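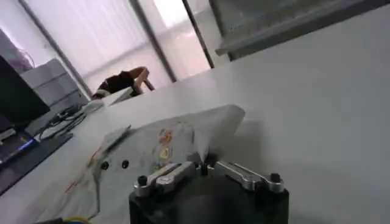 My little sister can hear a bag of chips being opened from two floors away. I've tested this. I once took a bag into the hall closet, shut the door, sat down under the winter coats, and pulled the top open as slowly as I possibly could. She was standing outside the closet before I got one chip in my mouth.

So let's talk about crinkling! What is that noise? Why does a bag make so much of it, when a T-shirt makes almost none? And is there any way at all to open a bag quietly? (I have sad news about that last one.)

## First, a quick word about sound

Sound is a wiggle that travels. Something moves back and forth, it pushes on the air next to it, that air pushes on the air next to *it*, and the push keeps going until it reaches your ear. Inside your ear is a thin piece of skin called the eardrum, and the air pushes on that too. Then your brain says "drum!" or "dog!" or "somebody has chips!"

A guitar string wiggles in a nice steady way, over and over, and we hear a note. You can hum along with it. Now try humming along with a crinkling bag. Go on, I'll wait.

You can't do it, can you? You end up sort of going *kksshhkk*. There's no note to hum, and that's our first clue. Whatever the bag is doing, it isn't wiggling in a nice steady way.

## One noise or lots of noises?

When I was in third grade my teacher, Ms. Moon, had us listen to rain on the roof of the gym. From far away it sounded like one long hiss. Then she made us go stand right up by the low part of the roof, near the bleachers, and we could hear the drops one at a time. Tap. Tap-tap. Tap.

Crinkling is like that rain. It sounds like one long scratchy noise, but it's really a whole crowd of teeny clicks, one after another, so close together that your ears mush them into one sound. Each click is over in a tiny part of a second.

I wanted to catch the clicks one by one. I borrowed a microphone from my uncle, In-ho Kwak, who records birds and is very fussy about his cables, and I put it next to a plastic bag on the kitchen table at night. Then I opened the bag out with my fingertips for exactly 60 seconds. On the computer, sound shows up as a squiggly line, and every click was a little spike standing up out of it, like grass.

I counted 134 spikes.

Then I crumpled the bag up again and opened it at a more regular speed, the way you would if you were hungry. The clicks came so thick I had to zoom way, way in to count them, and I lost my place twice and had to start over. That time I got 198. I don't think that number means anything special, by the way. I never crumple a bag the same way two times in a row, so I never get the same count. When I tried it on a big stiff sheet of wrapping plastic I got 1,046, and after that I was done counting for the weekend.

## Where does a click come from?

For this part, find the metal lid from a jar of jam or pickles, the kind with a round bump in the middle. Make sure the jar has already been opened. Push the bump down with your thumb. Pop! Let go. Pop again!

The bump has two shapes it's happy in: up and down. It doesn't like being halfway. When you press on it, it bends and bends, and it holds on to the energy from your thumb, and then all at once it can't stay put any longer and it jumps to the other shape. That jump shoves the air, and the shove is the pop you hear.

Scientists call this **buckling**. It's a good word. You can feel your knees wanting to do it.

Now think about a bag after you've scrunched it. It used to be smooth, and now it's covered with creases, and between the creases are lots of little slanty patches. Some bulge in and some bulge out. Every one of those patches is a bit like the bump on the jar lid. When you pull on the bag, a patch that was bulging in goes *tick!* and bulges out. Then the one next door goes. Then one clear over on the other side goes, for no reason you can see, because the pull traveled through the sheet and got there too.

Big patches make louder clicks and small patches make softer ones. A bag has all different sizes of patches, and that's why the clicks are all mixed up, loud and soft, and why you can't hum along.

## Why doesn't my T-shirt do it?

I love this question, and I have to thank my neighbor Ye-seo for it. She is six, and she asked it while wearing a raincoat that crinkled the entire time she was talking.

To make a good click, a sheet has to be two things. It has to be thin, so that it can fold up into creases. And it has to be a bit stiff, so it can hold on to energy and then let go fast. Plastic film is like this. So is paper, and so is the shiny stuff around candy.

A T-shirt is floppy. It's made of threads, and the threads slide against each other when you bend the cloth. When you scrunch it, no part of it gets stuck wanting to jump, so you get a soft rubbing sound and that's all.

What about something really stiff, like a dinner plate? A plate won't fold into creases, so no crinkles there either. (If your plate is making clicks, please put it down.)

Not even all plastic bags sound alike. The soft stretchy kind you put bananas in gives more of a whisper, and a chip bag practically shouts. The chip bag is made of several thin layers stuck together, and that makes it stiffer. Rub one between your fingers and then the other. I bet you can tell with your eyes closed which one will be noisier.

## The sad news

Back to me in the closet.

I thought that if I opened the bag very slowly, it would be very quiet. It seems like it should work! If you tiptoe slowly, you're quieter. If you close a door slowly, it's quieter.

But remember the jar lid. Try pushing the bump down super slowly. Take as long as you like. You push, and push, and nothing happens, and then, POP. The pop is pretty much as loud as it was before! The lid doesn't care how slowly your thumb got there. Once the bump is ready to jump, it jumps at its own speed.

The patches on the bag are the same. Going slowly doesn't make each click softer. It only spreads the clicks out, with more quiet in between. So in place of one short *kkshh*, everybody near you gets to hear tick... tick-tick... tick... for the whole movie. My aunt Si-eun says she would much prefer that people just rip the thing open and be done with it, and I've come around to her side.

One trick that does help a little is opening the bag before you go anywhere and pouring the snack into a bowl or a cloth napkin. You still make all the noise. You just make it someplace else.

## Crinkles in the wild

Once you start listening for clicks, you'll hear them in other places too.

- **Dry leaves.** They're thin and stiff, so they click and snap when you step on them, and some of that sound is the leaf breaking. Leaves that have been rained on go soft and barely make a sound. I walk to school past a long row of oaks, and I can tell what the weather did overnight with my eyes shut.
- **A campfire.** The crackle comes from a different place. Little pockets of water and sap in the wood get hot, turn to steam, and burst out. But it's the same idea of lots of small pops, some big, some little, with no tune.
- **Cereal.** Puffed rice has thin, stiff walls with air inside. Milk soaks in, the walls give way, and crack they go. Put your ear down close to the bowl. Tie your hair back first if it's long. I learned that one myself.

## Try it: the crinkle orchestra

You need a sheet of notebook paper, a piece of foil, a clean sock, and a plastic bag. (Plastic bags should never go over anybody's head or face, and keep them away from babies and very small kids. Ask a grown-up before you borrow one.)

1. Ask a friend to sit facing the wall.
2. Scrunch one thing at a time, and have your friend guess which one it is.
3. Now scrunch each one ten times in a row and listen again. Did any of them change?

The paper should surprise you. Fresh paper is loud and snappy, but after a lot of scrunching it goes soft, almost like cloth. All that creasing breaks up the stiffness, a bit at a time, until the patches are too tiny and floppy to give you a good click. My friend Man-sik kept going with one sheet through an entire car ride and by the end it felt like an old dollar bill.

The sock, as far as I know, has never surprised anyone.

If you get a sound you can't explain, write down what you scrunched and what it sounded like, and spell the sound however you want. In my notebook I've got *skritch*, *fwip*, and one from a cupcake liner that I could only spell as *pfk*.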